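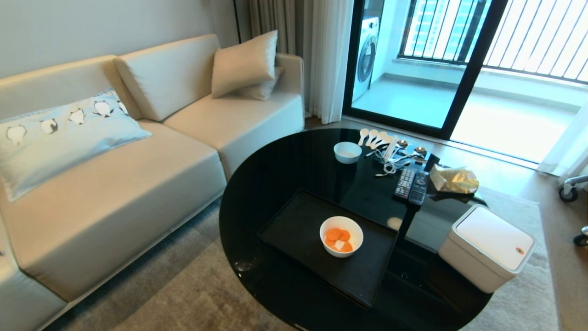 Police in Starnidholm are asking for witnesses after a parked van was struck and badly damaged on Tiedemann Road in the early hours of Wednesday. The vehicle that hit it did not stop.

The collision was reported at 2.40am by a resident who heard the impact and called the non-emergency line. Officers reached the address at 3.05am and found a white panel van pushed forward onto the pavement, with its rear axle displaced and its offside rear door torn from the upper hinge. The van was unoccupied. No injuries have been reported.

Debris left in the carriageway included parts of a headlamp unit, a section of dark grey bumper and a wheel trim. A police spokeswoman said the pieces had been recovered and were being compared with manufacturers' parts records. The force has not named the make or model it is looking for, but said the vehicle is likely to have damage to the front nearside, including a missing or broken headlamp.

A trail of fluid, believed to be engine coolant, led from the point of impact to the junction with Mill Lane, 150 metres to the east, where it turned north. The trail became intermittent after the railway bridge and could not be followed beyond the roundabout. Officers think the vehicle may have continued towards the industrial estate, and would like to hear from any business there with cameras facing the road.

Tiedemann Road was closed between Mill Lane and the primary school from 3.15am until 7.30am while collision investigators measured the site. The van was removed by a recovery contractor at 6.50am, and the highways team spread absorbent granules on the affected surface before the road was reopened. Two bus services were diverted along Station Road during the closure, and both were running to timetable again by 8am.

The van is registered to Workudeck, a flooring and decking firm with premises on the estate. The company said it had been left on the street overnight by an employee who lives nearby, and that it was taxed, insured and legally parked. Hand tools and a site saw were in the load area at the time. Officers were told later in the morning that a laser level and two battery packs could not be found, and a separate report of theft from a motor vehicle has been opened. It is not known whether the items were taken before or after the collision.

A low garden wall was also damaged when the van mounted the kerb. The council's building control section inspected it at 10am and found that the upper courses had shifted but that the footing was sound. Temporary barriers have been placed around it, and pedestrians are being asked to use the opposite pavement until the loose brickwork has been taken down. A street lighting column beside the wall was checked at the same visit and does not need replacing.

Tiedemann Road has a 30mph limit and is lit along its full length. It was dry at the time of the collision and visibility was good. Investigators found no tyre marks on the approach to the van, although the spokeswoman said this did not by itself show that the driver had failed to brake, as many vehicles with anti-lock systems leave little or no trace on a dry surface. An estimate of speed will depend on the damage measurements and on any video that is obtained.

A traffic survey carried out for the council in May recorded a weekday average of 1,373 vehicles on the road, in both directions. Residents had asked for the count after complaints about drivers using it as a short cut to avoid the lights at Station Road. The council has set out an option for a raised table at the Mill Lane junction, but no money has been allocated and the scheme is not in the current works programme.

Under the Road Traffic Act, a driver involved in a collision that damages another vehicle or roadside property must stop and give their details to anyone with reasonable grounds for asking. If details are not exchanged, the collision must be reported to the police as soon as is reasonably practicable, and in any case within 24 hours. Failing to stop and failing to report are separate offences.

Officers have carried out house-to-house enquiries on the section nearest the collision and delivered 600 leaflets to surrounding streets. They want to see doorbell and dashcam recordings made between 2.15am and 3am on Tiedemann Road, Mill Lane, Station Road or the Clulline estate access road. Recordings should be kept in their original format and not trimmed, and the owner should note whether the clock on the device is correct.

Garages and bodyshops asked to repair recent damage to the front nearside of a dark grey vehicle are also asked to get in touch.

Information can be given by calling 101 or at the front counter of Starnidholm police station, which is open from 9am to 5pm on weekdays. No arrests have been made.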